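May 1, 2020

I slept badly and came in early. The lights in the back part were still off, and I made tea and did not drink it. I want to write this day down properly, because in August I must explain what we did and I know already that I will forget the order of things.

The question is still the same one I carried all through last month. When the arm learns to put a small thing on a plate, how much does it learn from the place where the thing was, and how much from the thing itself? Ritchie is our name for the method (after the street, not after a person). In Ritchie we give the arm demonstrations in pairs. In the first of the pair the object stands in one place. In the second only one item is changed, the object's place or the plate's place, never the two together. Then the learning program is told which demonstrations belong together. In the ordinary way, which we call Mukmont, the same number of demonstrations is given, but mixed, and the program is told nothing.

It sounds like a small difference. I was thinking so too, when I first wrote it in my notebook.

This morning I wrote the list of starting positions by hand, on squared paper, and went through it slowly. I don't like to do this on the computer. When I write by hand I notice when two positions are too much alike. I took out 3 of them and put new ones. After that I started with the box of Bontan Ame upright and the plate over on the right.

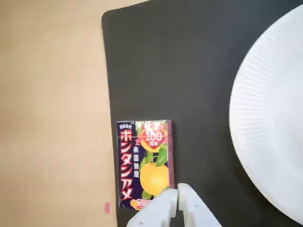 Fiona Skinner: I would worry less about the positions and more about your hand. If one person gives all the demonstrations, the arm may learn that person's habits and you will call it a result of the method.

She wrote this in the margin of my plan, which I had left on the shared drive, and I read it over lunch. At first I was a little offended. Then I went back to the recordings of last week and looked only at the speed of the approach, and I must admit she has a point. I always slow down at the same distance from the object. I come a little from the left, even when from the right is shorter. It is in nearly every recording. If I can see it by eye, the program can surely find it.

So I changed the plan for the afternoon. Half of the pairs will be given by me and half by Sutrisno Subramaniam, and inside one pair it is always the same person. I asked him by message and he answered with one word, "OK", and he was at the table before I had finished printing the new list. He moves the arm much faster than I do. I had to ask him to wait between demonstrations so the recorder could close the file.

I also wrote down the things which stay the same, as I should have done at the beginning:

The mat stays. The table MT18 stays. The plate is the same plate within a pair. The box may stand or lie, but this is written in the list before, and we don't decide it during the work. When a demonstration goes wrong it is kept and marked, and we do a new one at the end, not at once. This last rule is Fiona's from the old project, Zenov, and I was always against it because it makes the day longer. Now I think it is correct. If I repeat at once, I repeat with the mistake still in my fingers.

Between the sets I bring the arm back over the mat and let it rest there, and I check the zero of each joint against the numbers on my paper.

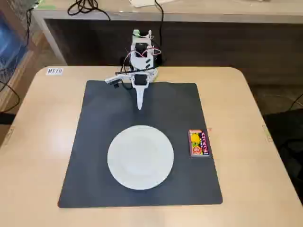
The zero of the second joint was a little away from its number again. I corrected it and wrote it in the book, with the hour. It is not enough to harm a grasp, I believe, but the box is narrow and I would like to be sure. Tomorrow I will check it before I start and also after, and if it moves again I will ask whether the screw can be changed.

Then the result, or what I have of it. Before the change of plan I had trained both programs on the old demonstrations, and I let them run through the same test positions, none of which was in the training. I will not write the percentages here. They are from too few tests, and I know myself: if I write a number in the diary, I will begin to love it. But the shape of it I can write. When the object was moved, the two methods were close. When the plate was moved, Mukmont kept going to where the plate used to be, and Ritchie did this much less. I watched the same thing happen 4 times in a row and I felt quite happy, and afterwards I felt suspicious of being happy.

My suspicion is this. In the old list the plate moves less than the object does. Perhaps Mukmont only never had a good reason to look for the plate. Then pairs are not the secret, and a better list would give the same benefit for free. To know it, I need a third group: the new list, with plate and object moved equally, but mixed and with nothing told to the program. It means more days of recording. I made the calculation on the back of the tea packet and it comes to around 2,000 demonstrations if I want all three groups to be fair, and this cannot be finished before August by two people.

In the late afternoon I moved the plate to the lower left for the next group of positions, close to the border of the mat, and we talked about whether the third group could be smaller.

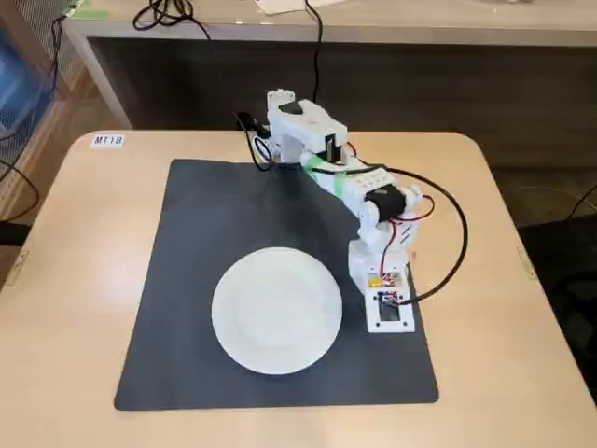

Sutrisno thought that it could, if we are willing to ask a smaller question. He would leave out the moved object completely, as the two methods hardly differ there, and use all our days for the moved plate. He said also that a paper with one clear answer is easier to defend than a paper with two weak ones, and that at Irnumetti they would have cut it already in the first week.

I didn't like it while he was speaking. I have the other half of the work already recorded, and it hurts to put it in an appendix. But on the bus home I tried to find a good argument against it, and every argument I found was really about my own tired arms and not about the question.

So I will decide as follows. The moved plate becomes the main study, with the three groups. The moved object stays as a short section, with the old demonstrations only, and I will write clearly that they all come from one hand. Fiona should read that paragraph before anybody else does.

For tomorrow: zero of the second joint, before and after. Print the list in bigger letters, Sutrisno reads it from where he stands. Ask for 2 more days on the table in the coming week. Buy tea, the packet with the calculation on it I have to keep.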